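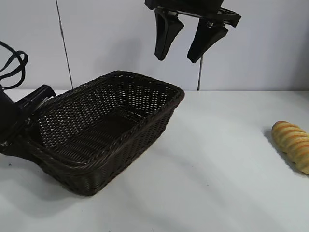
5 min read

Steyn Robotics Club Opens Its Bread and Basket Season With 11 Student Teams

The Steyn Robotics Club is delighted to announce that its new season begins this November, with 11 student teams signed up and a challenge that has already used up a fair amount of bread. Families, neighbors, former members and anyone who is simply curious are warmly invited to the opening session on Monday evening in the club's workshop, and we do hope you will come, even if you have never given a robot a second thought.

Every year the club picks one everyday job and asks its teams to teach a robot arm to do it well. Past seasons have had the students folding napkins, sorting mail and (memorably, for those of us who were mopping) watering a row of houseplants. This year the job comes from the bakery counter. Each team must have its arm pick up a bread roll from the tabletop, carry it across to a wicker basket and set it down inside, gently enough that a customer would still be happy to take it home.

It sounds like a small thing, and in a way it is. Most of us do it half asleep on a Sunday morning. But a roll is soft, no two of them are quite the same shape, and a two-fingered gripper has to be told everything: where the roll is, which way it is lying, how far to open, how hard to close, how high to lift so as to clear the rim of the basket on the way in. The twisted rolls, with their striped golden crust, have become the club favorite for practice. The stripes run at a slant to the roll itself, and more than one team's software has been led astray by them and come in at entirely the wrong angle.

"When I first told the students what the challenge was, there was a bit of a silence," said Wekesa Makokha, who has led the club for three years and teaches the beginners' class that feeds into it. "I think they were hoping for something with wheels. Then one of the younger ones asked whether a croissant would count, and after that I couldn't get them to go home. They were arguing about crust all the way to the parking lot, and I knew then that we had picked a good one."

The season runs in three rounds. In the first, the roll and the basket stay in fixed places, and the teams can work out their movements ahead of time. In the second, the roll may be put down anywhere within reach of the arm and turned in any direction, so the robot has to find it. The third round moves the basket as well, and judges may swap in a kind of bread the team has not practiced with. Teams earn points for a clean pick, for clearing the rim and for the condition of the roll at the end, which is judged by eye and, where the judges are in any doubt, by a good long look from all sides. Dropped rolls cost points. Squashed rolls cost more.

Speed counts for very little this year, and that was a deliberate choice. Last season the fastest teams ran off with most of the points, and some of the most thoughtful work in the room went unrewarded. Students who like to take their time, test one change before making another and write down what they did should find this challenge a good deal kinder to them.

The opening session will feature demonstrations by two returning teams. Team Dulell, whose members are all in their second season, has been working on a careful approach from straight overhead, with the fingers open wide and closing only at the very last moment. Team Citeo has gone the other way and has its gripper come in at a slant and slide under one end of the roll first. Both groups will run their programs live and then stay afterward to answer questions, and we can promise from experience that they will talk for as long as you let them. Visitors who would like to try guiding an arm by hand will be able to do so at the practice table, under the eye of a club member.

Practice at Steyn happens on plain white tables against plain white walls, an arrangement that Makokha settled on after his first year. "The beginners have enough to think about," he said. "Give them a clear table, one basket, one roll, and let them get that working. We can make life complicated in the third round, and believe me, we will."

The club is open to students in middle and high school, and no earlier experience is needed. A total of 268 young people have come through the beginners' class and the club since they began, and 172 of them stayed on for a second season or longer, a figure the club is very proud of indeed. Quite a few come back to help the newer teams with their wiring or their code, or just to sit at the back and offer opinions. They are always welcome, opinions included.

Parts and tools for the season are provided with the generous support of Testeck, which has backed the club since its earliest days and is again covering the cost of replacement gripper fingers. Anybody who has watched a beginner's first week with a robot arm will understand what a kindness that is. Support from Testeck also means that there is no charge to join, and that students may borrow a laptop for the season if they do not have one of their own.

"I get asked what the students are going to do with this later on," Makokha said. "Some of them will go into engineering, I'm sure, and I'll be thrilled. But I've also seen a boy who would hardly say hello in the first week stand up and explain to a room full of parents why his robot kept missing the basket, and what he was going to try next. I enjoyed that as much as any trophy we've brought home."

The doors open early on Monday for anyone who would like to look around before the demonstrations start, and there will be coffee, juice and plenty to eat. The rolls set out for guests come from a separate batch and have not been handled by any of the teams. Younger brothers and sisters are welcome, and places in the next beginners' class may be reserved at the door or by asking any club member during the evening.

Contact: Steyn Robotics Club Press Desk | © Steyn Robotics Club. All rights reserved. | Back to top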